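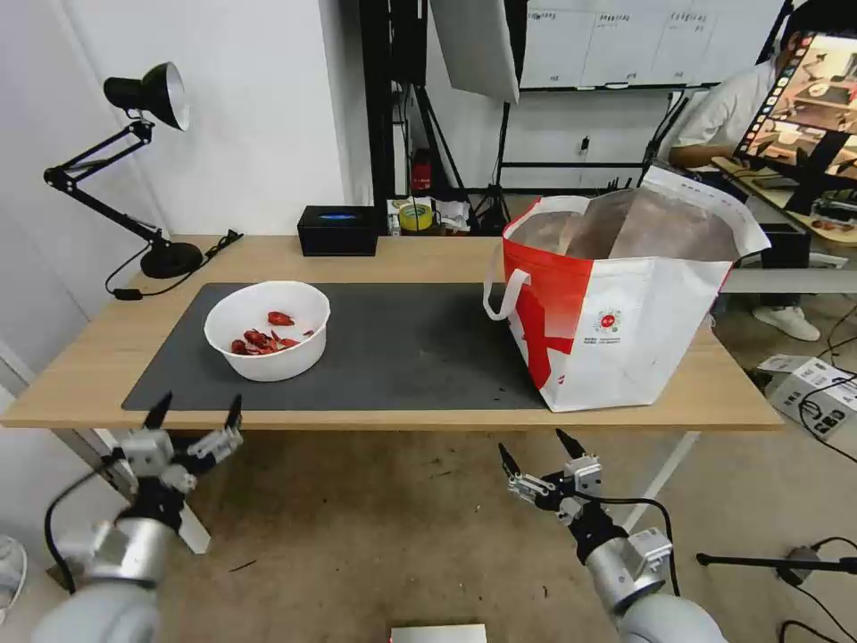

Re: [parnel-owners] Heater takes too much range in the cold

Benjie Dalisay wrote:
> Hi all, I have a Parnel with the small battery since December. In
> the summer brochure they promise 409 km, but now I lose a big part
> of it when the cabin heater is on. Does the Vindia have the same
> heater? And is it worth it to pay for the heat pump from Teuber?
> My dealer says yes, but he also sells it.

Hello Benjie,

I drive the older Parnel, so please take my answer with some care. The heater in my car is the simple resistance type. It is strong and gets warm very fast, but it is hungry. On short trips it is the worst, as the car must warm up the whole cabin again each time.

What helped me the most was to heat the car while it is still plugged in. You can set the departure time in the menu under Climate – not under Charging, where I looked for it a long time. I also keep the fan on 5 and use the seat heating more than the air.

About the Teuber unit: I asked for a price at the workshop in Orlow and they wanted 2887 with the work included. For me this was too much, my trip to work is short and I charge at home. If you often drive 150 km or more in one go, maybe you will see it differently. Ask them also if the battery cooling loop must be opened, and who gives the warranty after that. My dealer could not answer this and I did not get a reply to my e-mail.

The Vindia I do not know. I believe the later ones have a heat pump from the factory, but somebody here who owns one should confirm it.

Which software version do you have? With mine the departure timer forgets the setting after every update.

Best regards,
Trygve Strömberg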